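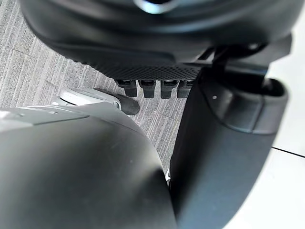
Attachment 1: down near the floor, bright on the right, faint shadows

Ticket: Dritix floor lamp, brightness jumps to full by itself
Opened: 22 May 2018
Product: Dritix floor lamp with Cikport dimmer
Bought from: Kerr, Grunport branch
Status: Solved, left open for one follow-up

Customer message

Hello, and thank you for having a proper form to write in, as I'm afraid I do go on a bit. We bought the lamp last September for the back room and we've been very fond of it. It gives a lovely low light in the evenings and it was the first one we'd found that didn't wobble when somebody walked past.

The trouble is the dimmer. I set it to 4, the level we always use, and for a while all is well. Then it goes up to full, all at once, with nobody near the dial. The first time it happened after 14 minutes. I turned it off, had my tea, tried again, and that time it lasted 26. There's no flicker beforehand and no buzzing that I can hear (my hearing is fair, not wonderful).

What I've tried so far:
Swapped the bulb for the spare that came in the box. Same again.
Moved the plug from the extension lead to the wall socket. Same again, though it took longer.
Wiped the dial with a dry cloth.
Turned the whole lamp round so the cable wasn't bent behind the base.

I'd be sorry to send it back if it's something I can put right at home.

Reply from support

Thank you for such a thorough message, and please don't apologise for the length of it, it has saved us both several emails. It was very sensible to try the wall socket.

Could you look at the back of the dimmer for a small sliding switch marked A and B? On A the dimmer remembers the level you choose. On B it goes back to full whenever the supply dips, even for a moment, and a fridge or a kettle starting up can be enough. Please unplug the lamp first, slide the switch to A, and leave it unplugged for 11 minutes before you set your level again. The wait feels very long, I know, but the memory doesn't clear without it.

Customer message

It was on B! I must have knocked it over when I was dusting, or it may have come like that and taken all these months to bother us, I really couldn't tell you. I've moved it to A, waited as instructed (I did the washing-up), and the lamp stayed on 4 the whole evening, kettle and all.

One small thing while I have you: the dial feels looser than it used to. It still turns and it still clicks off at the bottom, so I'm not worried, but should I be tightening something?

Reply from support

I'm so pleased. The dial simply pushes on, so press it firmly with your thumb while the lamp is unplugged and it should sit snugly again. If it still feels loose after that, reply to this ticket and we'll post you a new one.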